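FOR RELEASE: Apr 18, 2025

Dreltonis adds recessed channel drain to Ondel surface water line

Dreltonis has added a recessed channel drain to its Ondel line of outdoor drainage products. The new channel is made for patios, driveways and level door thresholds, and it goes on sale through Josari trade counters this month.
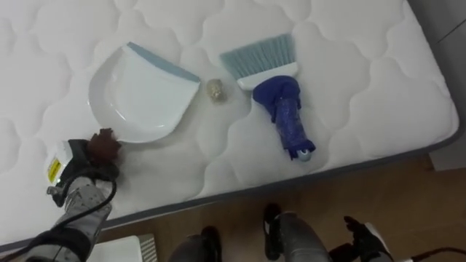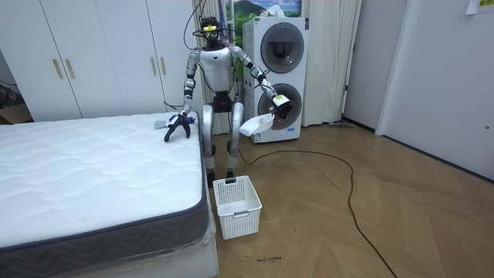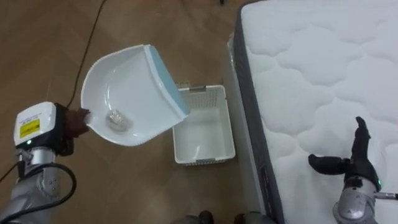 Volume 2, page 235

The Ondel Recessed Channel takes in surface water through a narrow slot between two rows of paving. The body of the channel sits below the finished surface, so the slot is the only part left showing once the job is done. It comes in straight lengths of 890 mm that clip end to end. Corner pieces, end caps and a lift-out silt box are sold separately.

"Installers told us the older channel was slow to line up on long runs," said Saoirse Brennan, product manager at Dreltonis. "The new joint has a stop in it. You push the two pieces together until they meet the stop and move on to the next one."

The channel is supplied in galvanized or stainless steel. Stainless is the better choice near pools and on coastal sites. Both versions are rated by Dreltonis for foot traffic and private cars. Neither is meant for public roads or loading areas.

Slot height can be set to suit pavers of different thickness, using spacers packed with each length. Pavers, bedding mortar and pipe connectors are not included.

Josari will hold 2,000 lengths in stock at launch, with the stainless version available to order.

"Most of our customers buy the channel and the silt box at the same time, and we will keep them on the same shelf," said Malachy Ó Flaithearta, who runs purchasing at Josari.

The earlier Ondel surface grate stays in the range. Spare grates and end caps for it will be sold as before. A curved version of the recessed channel is planned for November.

Installation sheets are packed with each order, and printed copies can be requested from any Josari counter.

Press contact: Éabha Brophy, Dreltonis
Trade orders: Sebastian Crăciun, Josari -- please have your account number ready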